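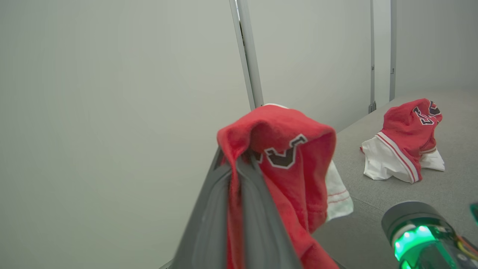 Folding knits with a printed front

Most of what goes wrong with a printed garment goes wrong between the dryer and the drawer. Large block letters crack along a fold line, and the crack starts wherever the fold was pressed hardest. I have been changing how I fold the red and white things in this house, and these are my notes so far.

Sort by print first, color second. Anything with a big graphic on the front goes on the left side of the table, plain items on the right. Red stays with red until I trust it. I keep a list of which pieces have been through enough washes to go in with whites, and it is a short list.

Lift before you flatten. Pick the garment up near the top, let the rest hang, and the folds open under their own weight. Pushing a heap flat with your palms sets creases in the lighter fabric, particularly where a striped trim meets a plain panel. Trim is usually a different knit from the body and relaxes at a different rate.

Fold width. I settled on a folding board 102 mm narrower than the one I used before, which was a Clulik and too wide for the drawers. With the new board the side folds land outside the lettering on everything I own except one sweatshirt. For that one I roll it, print facing out, and put it at the back.

Stack height. The drawer takes 178 mm. Above that the runners catch. Fuzzy knits compress more than they appear to, so I let a stack sit overnight before measuring.

Sigrun Solheim wrote to ask about tissue paper between prints. I tried it from September onward on 2 stacks, one with and one without. The sheets stop black lettering from sticking to white fabric in warm weather. They made no difference to cracking that I could find.

Still to do: the same test with hangers, and a decision on the Triklow drawer dividers, which are 792 mm long and need trimming to fit.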